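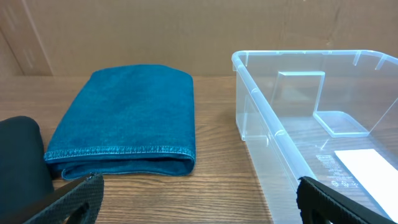

Cellar notebook, March, 6.40 am

Tank 9, the Rirach grenache

First in, lights on, kettle on, straight down to the tank because I'd been thinking about it all night. Tank 9 still smells a bit eggy. Less than yesterday arvo, I reckon, but I'd had a coffee by then and this morning I hadn't, so I don't trust the comparison. Rack-and-splash has knocked the top off it. It's gone from struck match and drain to something more like a boiled egg in another room.

For whoever reads this after me: there's 3,880 litres in there, all Rirach fruit, all off the lower rows where the soil's skinny and the juice always comes in hungry. I did add nutrient at the start. I should have added the second lot earlier (I wrote that in last year's book as well, so clearly I don't read my own notes). The ferment itself never stuck. It just sulked near the end and started to pong.

Did the copper bench trial before anyone could talk to me. Control glass, one with the copper drop, one with the cadmium, one with ascorbic then copper. Usual drill. Let them sit, covered, then nosed them blind as best you can when you're the one who poured them.

Control: egg, a bit of rubber, fruit hiding behind it.
Copper only: much cleaner! Raspberry came straight up, bit of dried herb.
Cadmium: clean as well, maybe a whisker more than the copper. Bench only, spat nothing because tasted nothing, tipped into the waste drum and logged on the drum sheet. PLEASE keep logging on the drum sheet.
Ascorbic then copper: same as copper only, as far as I can pick it.

So that says mostly hydrogen sulphide with perhaps a touch of mercaptan, and nothing much gone over to disulphides yet. Good news, if I move soon. I'd still like to go at the lowest copper rate that does the job. I went in heavy on a white years ago and spent the whole winter fretting about haze, and I'm not doing that again for a bit of egg.

Plan is to leave it 36 hours with the lid on and the headspace gassed, nose it again, then run the copper at graded rates and pick the lowest one that smells right. If it has blown off by itself in the meantime, lovely, no copper at all. Whoever is on late, don't pump it over to be helpful. It's had its air. 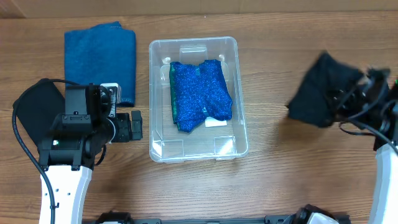
Clear bin and folded denim on the wooden table.

The Urka trial ferments

Still going, still slow. I've got the Urka yeast in one of the small pots and our usual one in the other, same juice, same nutrient, side by side at the cool end. Urka started later and I'd nearly written it off, but it's been ticking down steadily ever since and there's no smell on it whatsoever. Colour looks a fraction lighter. Could be the yeast, could be that I plunge that pot second and get lazy (I do get lazy, it's the shoulder). Swap the order from tomorrow so we know.

If it finishes dry and clean I'd seriously think about it for the lower Rirach rows next vintage, given how hungry that juice is. One small pot is not much to go on, though, and small pots lie. They run cool, the cap's thin, you get more air in every time you look at them, and I look at them constantly.

pH meter

Drifting again. Calibrated fine, read a couple of samples, then wandered off when I put it back in buffer. Cleaned the probe, fresh storage solution, left it to have a think. Better after lunch. It needs a new probe and I've put it on the order list for the third time, underlined. Until it turns up, check the buffer between samples and write the check next to the reading. Anything in the book without a check beside it I'm going to ignore.

Press and paperwork

Jakubowski rang about the press membrane. They can fit us in but not before the last of the pressings, so we nurse it. Slower ramp, don't push it to the top pressure, and have a look along the seam when you hose out. There's a scuffed bit on the door side I don't love. It was holding today.

Paperwork side, I finally matched the picking dockets to the tank cards for everything in the shed, and there are 2 cards with the block name left off. One's easy, it can only be Rirach. The other I'm fairly sure is the Briler fruit, going by the sugar and by the tonne of leaf in it, but fairly sure won't do on a label. If we ever want to put the block on the front we need the docket, so I've asked Briler for their copy. Block name goes on the card when the fruit goes over the scales, please, everyone, me included.

Odds and ends

Sulphur solution made up fresh, old one tipped. Date's on the bottle in texta.
Hydrometer jar has a chip in the lip, still usable, mind your fingers.
Basket press planks want another soak before the little batch of mourvèdre.
Ants in the sugar again.

5.15 pm, nosed Tank 9 on the way out. Egg fainter, could almost call it savoury if I was writing the back label. Lid on, gassed, sign on the valve. Leave it alone till I've had another sniff.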